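Bakton have a third kit again. It was put on sale at nine in the morning with a short film, a slogan about heritage and a price I had to read twice. The shirt is grey with a lime trim. Bakton have played in green and white for as long as anyone in Clultwood can remember, and I can't find a club on our fixture list whose colours clash with both the home shirt and the away one.

The club says supporters asked for it. Which supporters? Hrvoje Radulović, who edits the fans' newsletter, put the question to his readers before the launch and had 789 replies. Of those, 626 said two kits a season were plenty. I know a newsletter poll is a rough tool, and people who fill them in tend to be cross already. Still, I'd like to see the club's own numbers, and so far it hasn't offered any.
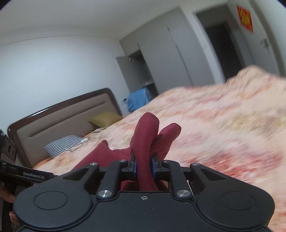
Then there's the new maker. Navex took over from Đorđević in the summer, and we were told the deal would mean "greater choice". What it has meant so far is a badge printed on where it used to be stitched, and a limited run of 800 for the third shirt. Limited by whom? If they go in a morning I expect a second limited run by December.

I'm not against the club earning money. Floodlights cost what they cost, and a sponsor's cheque doesn't cover a leaking stand. But I'd think better of the whole business if they said so plainly. Call it a fundraiser and I might even buy one. Tell me the lime trim honours the old canal works and I start looking for my old Đorđević shirt, which has lasted eleven winters and still has its badge on.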